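Ticket 441 – Glare on bench monitors / room layout
Status: Open (waiting on parts)
Opened by: Jaxon Wong
Assigned to: Lorne Tremblay, Facilities, Tronville building

First entry

Hi Lorne, me again! I know we closed the last one in October, but the glare is back and it's worse than before. Around lunchtime the light comes in past the railings and I can't read a thing on the small monitor. I've been sitting there with a folder propped up on my left side like a kid hiding his spelling test. Brightness is all the way up, contrast too, and I switched the whole desktop to black text on white, which helped a bit but gives me a headache by the end of the day.

Stuff I already tried, so you don't have to ask:

Swapped the monitor cable. No change (didn't expect one, but it was on the list from last time).
Cleaned the screen with the Maditz wipes from the supply closet. They leave streaks, by the way. Can we please go back to the old ones?
Tilted the screen down as far as it goes. Better for glare, terrible for my neck.
Borrowed the matte film from room 84. Wrong size, and it bubbles.

Reply from Lorne Tremblay

Jaxon, did the Jekard blind ever get put up after October? I have it signed out of stores but no one closed the line. My floor plan still has the bench against the far wall.

Second entry, Dec 21, 2020

OK so the blind – it's still in its tube behind the door. The brackets in the box are for a 13 mm rail and what we've got is thicker, so whoever started on it gave up after one bracket and I don't blame them. I held the blind up by hand at noon with a coworker watching the screen, and the glare dropped enough that I could read the small font again. So I'm pretty sure the fix is right and we just need the proper brackets.

I also tried turning the second monitor around for an hour. It's fine for checking a number now and then, but I had to keep walking around the bench, so back it went.

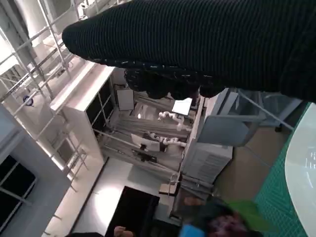 Your floor plan is way out of date, so please bin it! The bench got moved to the middle back when the Dương order came in and we needed to get at both sides. The small monitor with the bright white screen is the one I'm complaining about, and the other one, with the white back and dark stand, is farther left. The tall white cabinet with the dark glass doors should stay where it is if at all possible, it took us most of a morning to get it level. The white board in the gray frame I'm happy to move. I was thinking it might even block some of the light if we stood it closer to the railings, but I haven't tested that yet.

Reply from Lorne Tremblay

Thanks, that clears it up. Leave the board for now, I don't want it walking into the aisle. I've asked Jekard for 2 of the larger brackets and will bring a drill when they arrive. Old plan is gone.

Third entry

Perfect, thank you! Two should do it, the blind isn't heavy. Could you come before noon if you can, so we can check it while the sun's on that side? And the wipes, if you remember. I'll keep the folder handy until then.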